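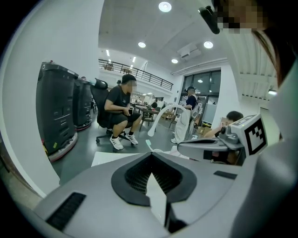 How do you keep small stuff sorted in a shared workroom without buying a whole wall of drawers?

Use one open white tray per kind of job, put a clear container in the middle for the tiny pieces, and empty the whole thing at the end of the day.

binsandbits wrote:
OK so that's the short version from my old post, but a few of you wanted more. Our room at Muvside is 930 square feet and we share it with whoever needs a desk, so drawers were never going to happen. We have five trays now (the plain ones from Drilbridge, nothing fancy!) and I do most of my sorting right on the floor, where I can spread out and nothing rolls off an edge. Big things go around the outside of the tray, small things go in the clear tub

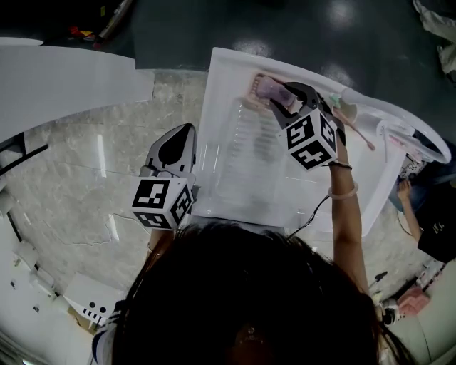 and anything I can't place in a couple of seconds goes in a "later" pile by the wall. The later pile is the weak spot — mine gets out of hand by June every single year.

gluestick_gal wrote:
Love the trays, hate the floor. My knees gave up on that years ago. Put the tray on a low bench and you'll sort twice as long before you get cranky.

binsandbits wrote:
Fair, but I tried the bench for two weeks and kept knocking things off the back. Kneeling on a folded towel works for me.

oldpegboard wrote:
I'm going to disagree with the clear tub. Once it's full you can see there's stuff in there but not what, and you dump it out every time anyway. I use shallow lids. Everything lies flat and I can grab it.

gluestick_gal wrote:
Shallow lids plus one sneeze, no thank you.

oldpegboard wrote:
Ha, okay, lids with a bit of a rim then. Does anyone know if the Rondonuwu trays stack? I'd need five and I only have the one shelf.

binsandbits wrote:
They nest when they're empty, but I wouldn't stack them full. Mine slid.

© Plosent Forums | Contact us | Back to top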